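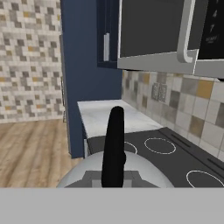
Simulated kitchen with kettle on the cooktop, as seen from the robot. Credit: Plolix, demonstration material

The Bellow open day was a public demonstration of household robot software held on a Sunday in September at the Brikatville offices of Plolix, a developer of control systems for domestic machines. It was advertised as a chance to watch a robot handle ordinary kitchen jobs. Most of what visitors saw took place in a computer simulation, a point the printed invitation did not mention and which later became the main complaint against the event.

Background

Bellow is the name Plolix gives to its training program for kitchen tasks. The program runs a simulated robot through a set of rendered rooms, each with its own layout, finishes and appliances, and records whether a given task is completed. The company had spoken of the program for two years before the open day but had shown it only to investors. Its founder, a former elevator engineer named Đorđević, has said that a room on a screen is cheaper to wreck than a real one. Critics accept this and ask how much of what is learned there survives the move to a real kitchen.

The demonstration

The session began at 2 in the afternoon and was shown on a wall display in the ground-floor meeting room. The task was to deal with a kettle standing on a cooktop. The room used for it had navy cabinets, a marble-patterned countertop and a tiled backsplash, with a microwave mounted over the cooktop. Visitors watched from the robot's own point of view, with the gray body of the gripper along the bottom of the display and the kettle's tall black handle rising behind it.

Several guests remarked that this view made it hard to judge what was going on. The gripper hid the lower part of the kettle, and no second view from the side was offered. Staff replied that the robot had to work with the same limits. The reply was fair as far as it went, but it left the audience relying on the company's own word for whether a grasp had been good or merely lucky.

Plolix stated that the kettle task had been run 406 times in the week before the event and had been completed in 368 of those runs. The handout gave no account of the other 38 and did not say what counted as completion. Asked whether the simulated kettle contained simulated water, a presenter said that it did not. Weight, spillage and heat were therefore outside the test.

A physical arm was shown for the last 36 minutes of the afternoon. It moved blocks between two trays and was not connected to Bellow.

Reception

Niall Ritchie, who reviewed the event for a local engineering newsletter, called the rendering handsome and the evidence thin. He noted that a single kitchen had been shown, that the starting position of the robot had been chosen by the presenters, and that requests from the floor to move the kettle to another burner were declined. His review also objected to the word "kitchen-ready" on the banner at the entrance. Plolix removed the word from its later publicity without comment.

Other accounts were kinder. A teacher who attended with a school group wrote that her students had understood the idea of simulated practice within a few minutes and had asked better questions than the adults.

Aftermath

Plolix promised to publish the full run records and a description of its scoring method. A summary appeared the following spring, repeating the figures from the handout and adding a chart without labels on its vertical axis. The full records have not been released. A second open day, to be held in a real kitchen, was announced and then postponed.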